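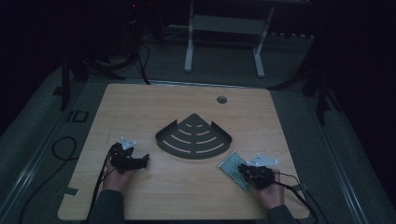

Cleaning and Rehanging a Corner Shower Caddy

Metal corner caddies last for years if they come off the wall now and then. Most of the trouble starts underneath, where soap runs through the slots and dries in a crust against the tile. I take ours down every May, along with the curtain rings and the drain cover.

What you need

White vinegar, 300 ml
Warm water, 300 ml
Dish soap
An old toothbrush
A pipe cleaner or a strip of cotton rag for the slots
Two dry towels
Fresh adhesive pads or screws, depending on how yours is mounted

Taking it down

Empty the shelf first. If it hangs on screws, back them out by hand for the last few turns so the shelf doesn't drop. If it is stuck on with pads, warm them with a hair dryer on low and slide a length of dental floss behind each one. Make sure the floor of the shower is dry before you plug anything in, and keep the dryer well outside the stall.

Don't pry with a screwdriver. Tile chips easily at the corner, and a chip under the shelf will hold water.

Cleaning the shelf

Mix the vinegar and water in a dishpan, lay the caddy in it face down, and leave it for 20 minutes. Don't go much longer on painted or coated metal. Wash it afterward with dish soap and rinse both sides.
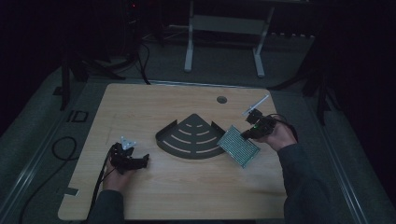
Corner shelf with curved slots.

Slots are where the scum hides. Pull the rag strip back and forth through each one like shoe-shining, then run the toothbrush along the inside of the rim. If you find orange spots, rub them with a paste of baking soda and water. Deep rust won't come out this way. Sand it lightly with 200 grit, wipe off the dust and touch it up with a rust-blocking enamel. Let the enamel cure for as long as the can says.

Stand the shelf on edge on a towel overnight. A shelf laid flat keeps water in the corners of the rim.

If you work on a wood table, put a towel down first. Vinegar can dull some finishes, and wet metal leaves gray marks on bare oak. 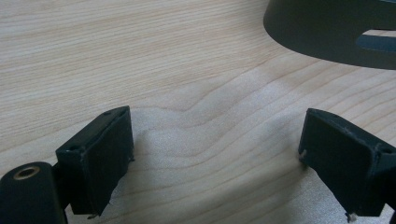 Can I use bleach on a metal caddy?
It's better to skip it. Bleach pits a lot of metals, and it must never be mixed with vinegar. Dish soap and baking soda will handle ordinary scum.

Putting it back

Scrape off any old adhesive with a plastic card, then wipe the tile with rubbing alcohol. Hold the shelf in place and mark both sides with a pencil. Check it with a small level, but let it tip very slightly toward the room so it drains.

Press each pad hard for 50 seconds. Leave the shelf empty for a full day, and don't run the shower during that time if you have another one to use. Pads stuck to textured tile tend to let go within weeks, so use screws there. 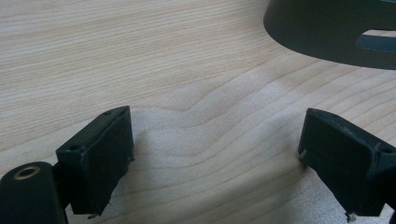
For screws, go into the grout line if the holes allow it. Grout is cheaper to patch than tile. Put a dab of clear silicone in each hole before the screw goes in and wipe off what squeezes out. Stainless screws only.

Keeping it clean

Rinse the shelf with the shower head once a week and move the bottles when you do it. Bar soap does best in its own dish with feet. Big refill bottles belong on the floor of the tub, especially with an adhesive mount.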